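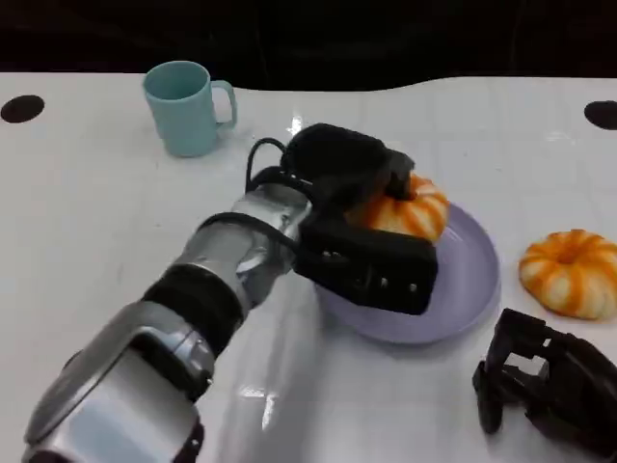 The chapter on Christmas takes its answer for granted, one member said before the agenda had been read, and anyone who checks the notes will find a Victorian handbook citing another Victorian handbook. The chair asked that this be held for item 3 and opened the meeting at 7:05 p.m.

Nonska History of Religion Society
Minutes of the November meeting, Trustley Room

1. Minutes of the last meeting
Approved with one change. The sentence saying the group "agreed" that the Puritans had no feast days should read "discussed whether." Two members had asked for this by e-mail.

2. Money and room
The balance stands at $355. The Trustley Room is paid for through spring. A member asked if we could move to the smaller room upstairs, which costs less. Left as is for now - the stairs are a problem for some of us.

The copy of the Lobo reader on late Roman festivals has still not come back. Whoever has it, please put it in the return box at the Nevbridge library desk.

3. Discussion: is December 25 a borrowed pagan date?
The reading was chapter 4 of the set book and the short handout with the calendar entries.

The member who spoke at the start repeated the point with page references. On page 51 the author says the church "took over" the birthday of the Unconquered Sun. The note gives no ancient source. The main early evidence for both observances on that day is the same Roman compilation of the fourth century, which makes it hard to say from that document alone which came first.

Another member thought this was too strict. Sun worship had imperial backing in the third century, and a late winter festival for the sun would have been well known in Rome whether or not a calendar survives to prove the date. A lack of records is what we should expect for the period.

The other theory was then explained for those who had missed the handout. Some Christian writers placed the crucifixion on March 25, and one idea is that Jesus was thought to have been conceived on the same date, giving a birth nine months later. Discussion of the March date can be found by the year 200 or not long after. It was objected that no early writer lays out the whole calculation as the reason for the feast.

Saturnalia was raised. It began on December 17 and was over before the 25th, even in its longer form. The set book runs it together with the sun festival in one paragraph, and most present felt this was the weakest part of the chapter.

There was some heat over tone. One member said that religious readers like the calculation theory for comfort. Another answered that the same could be said of the other side and the borrowing theory. The chair asked both to go back to the sources.

No vote was taken. The handout will be expanded to include the sermon passages that compare Christ with the sun, in two translations - the ones we have differ quite a bit.

4. Next reading
Chapter 5, on Easter and the supposed goddess behind its English name. Members should read the passage in Bede first.

5. Other business
The heating in the Trustley Room will be reported again. Next meeting is on a Monday, same time.

Closed at 8:50 p.m.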